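Vindeck Headset Stand
Desk stand for over-the-head headsets and headphones
Maker: Jarnow
Stock status: available, sent from our Grelley warehouse

The Vindeck is a plain desk stand for one headset. It is meant for people who take calls for part of the day and want the headset off the desk the rest of the time. The base sits flat, the upright goes into it with a single bolt from underneath, and the headband rests over the rounded top. There are no hooks or clips to line up.

It takes any headset with a band that goes over the head, with one ear cushion or two. It does not suit neckband models or earphones. Very wide padded bands will fit, but they sit better on the larger Makowska stand, which has a broader top.

Assembly takes a couple of minutes. The bolt and the key are in the bag taped inside the lid of the box. Tighten the bolt until the upright no longer turns by hand, then stop. If you go further you can crush the wood around the hole, and we do not replace bases damaged in this way. 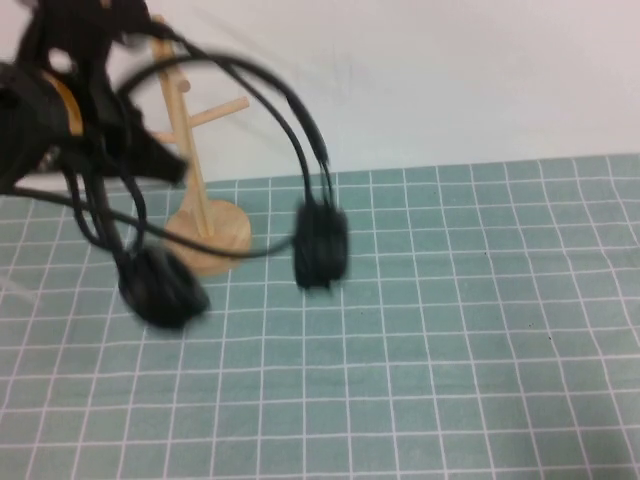
The cable is the part most buyers ask us about. The Vindeck has no cable clip, and a wired headset can be put on it without unplugging anything. A thin cable like the one on the black headset shown with the wooden stand needs a little slack, as it will swing across the front of the base each time the headset goes on or comes off. Leave enough for it to hang in a shallow curve. If it is pulled tight it can drag the headset round on the top. Coiled cables are heavier and are best laid behind the base.

Soft ear cushions should hang free on either side of the upright. If they press against it for weeks at a time the foam can take a dent. Open the band by one or two notches before hanging it up and the cushions will clear the wood.

Details
Material: wood, oiled finish
Weight: 700 g
Base width: 16 cm
Feet: felt, fitted
Order code: 116
Returns: 30 days, unused and in the original box

Care
Wipe with a dry cloth. A damp cloth is fine for marks, but dry the wood straight afterwards. The finish can be renewed with any clear furniture oil. Take the felt feet off first and let the oil dry overnight before you put the stand back on a desk or mat.

Spare parts
Felt feet (set) and the bolt with key can be ordered separately. Please give the order code of the stand. Stands bought before July have a shorter bolt, so tell us if yours is one of these.

Questions from buyers

Can it hold two headsets?
No. The top is too narrow and the second one slides off.

Is it sold in black?
Only in oiled wood at present.

Can the base be screwed to the desk?
There are no holes for this. Drilling your own ends the guarantee.

For orders of ten or more, write to Malsha Liyanage in the Grelley office. For spare parts and returns, write to Évan Barbier.

Page last changed 12/20/19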